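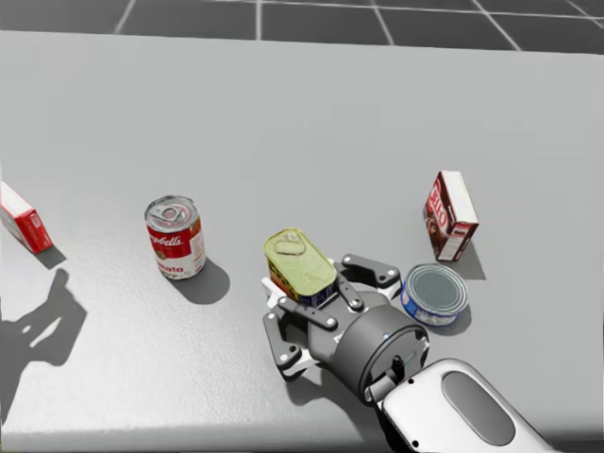 Reviews > Robot learning > Data collection tools

2024-03-16
By Piyumi Siriwardena

I have used Usetti for collecting demonstrations in simulation, and I want to share my experience for people who are choosing a tool. My task was simple: pick one grocery item from the table and lift it. I recorded 59 episodes with the keyboard and later 52 with the hand controller.

Installing went well, but the manual is short. The setting for the recording rate is in a file called Flellero, which I found only after my colleague Fathima Gunawardena told me. Please put this in the first page.

The grocery scene is the best part of the package. The soup can and the Spam can have readable labels, and the shadows fall on the table in a believable way. For a policy that learns from camera images this is important to me. I would like more than one table color.
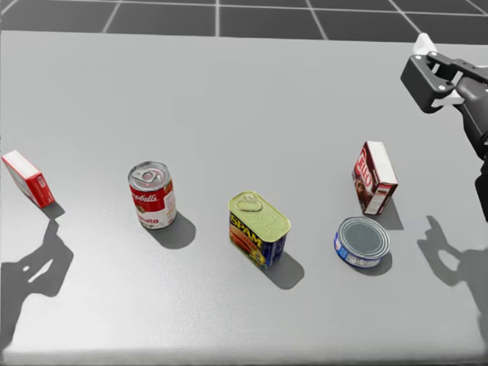 Recording and export

Start and stop are one key each. A bad episode can be deleted immediately, and I did it 13 times. The tuna can was the most difficult for me, as it is so low. When the pudding box is close behind it, I had to approach very slowly.

Export took some 40 minutes for the full set, and there is no progress bar. The files opened in our training code without changes. Sometimes the wrist camera starts one step later than the others, so check the first step of each episode.

I give four stars of five. I would buy the license again, but I wait for a better manual.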